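Mending in the dark months

21 Dec 2022

In December the sun in Hoddale goes behind the hill at half past two in the afternoon, and after this I do not want to go outside any more. When I moved here I thought I would read many books in winter. I read a few. Mostly I mend clothes.

I want to write down how it started, because my sister asked me and I gave her a bad answer on the phone. I said "I had a coat with a hole." It is correct but it is not the full story.

The coat is dark green wool and I bought it in Tonlow, in the second-hand shop near the bus station, in my first month in this country. I did not know yet the words for clothes. I knew "coat" and "shirt" and "trousers", and then I learned that here one says "pants". The woman in the shop said something about the lining and I nodded, and I paid, and at home I understood that she was telling me the lining was torn under both arms. She was an honest seller. I was a bad listener.

For two winters I wore it like this. Each time I put my arm in, my hand went into the wrong place, between the lining and the wool, and I had to take it out and try again. I did this in restaurants, in the office, at the dentist. A person can get used to very stupid things if they take only a few seconds each.

Then one evening the heating in the building was off and I sat at home in the coat, and I was annoyed enough to look for a needle. I had one from a hotel, in a small paper folder with four colors of thread. None of them was green. I used the black one. It took me the whole evening and the stitches were ugly, big and small, going up and down like a child's drawing of the sea. But my arm went into the sleeve the first time. I put the coat on and off maybe ten times, only for the pleasure.

My grandmother mended everything, and as a child I was a little ashamed of it. My socks had a hard place at the heel where she had darned them, and I could feel it inside the shoe. The other children had socks from a package. I wanted socks from a package very much. Now I have a drawer full of them, and they get holes after one season, and I darn them, and I have the same hard place at the heel. Mine is harder than hers was. I pull the thread too much. I have read that the darning should be loose, and I know it, but my hand does not believe it yet.

The language of mending was a nice surprise for me. In my own language I know these words only from listening to old women, and in English I had to learn them from zero, so now I know some words in English that I cannot say at home. Basting. Selvage. Bias. Seam allowance - I like this one the best, it sounds like money one gives to a child. When I talk with my mother I have to explain with my hands what I mean, and this does not work well on the telephone.

For supplies I go to Mandus, the fabric store on the road to Tonlow. They have a remnant basket close to the door where every piece is 2 dollars, and it is dangerous for me. I went there for a zipper and came home with four pieces of cotton and no zipper. I also joined the mailing list of Azar, a thread shop which sends a color card by mail. The card has 143 colors, each one a small real piece of thread glued on the paper. It is the most beautiful thing I received this year. Still I buy mostly gray. Gray disappears on almost everything, also on blue, also on brown. I do not know why.

Not all my repairs were good. I shortened a pair of pants and one leg came out shorter than the other one, so I made the second leg shorter, and then it was the shorter one. I stopped before they became shorts. I also tried to mend a sweater in the washing machine way, that means I wanted to felt it a little to close a small hole, and now it would fit a child of 8 years. My neighbor has a small dog, but I did not dare to offer it.

Thin and soft fabrics are my problem at the moment. Wool forgives you, and denim you can almost attack. But the light things move away from the needle, they pull, they leave little fibers on everything. I have a pillowcase which I opened and closed again three times, and every time the line of small holes from the old stitches stays there to remind me. The advice I got at the store was to use a new, very fine needle and to put tissue paper under the fabric. The tissue paper helped a lot. One tears it away at the end, which is a nice small moment.
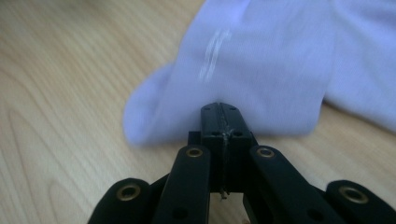
Pale lavender on the table, soft and not easy to hold.

I have now a rule for myself, that I do not start a new piece after nine in the evening. After nine I make mistakes and I am too proud to undo them, so I sew further on top of the mistake, and in the morning I have double work. I break this rule maybe once a week.

What is waiting: the cuffs of two shirts, a coat pocket (the same green coat, it will never be finished), and a tablecloth that my mother sent with a burn mark in the middle. She says I should throw it away. She also mailed it across an ocean, so I think she does not mean it. I would like to put a patch on it in another color so one can see it, but she will visit in spring and she will have an opinion, and I must decide if I am ready for the opinion.

If somebody who reads this knows a good way to darn a sock without making the hard place at the heel, please write me in the comments. I have tried with a wooden spoon inside, and with a light bulb, and the light bulb was better.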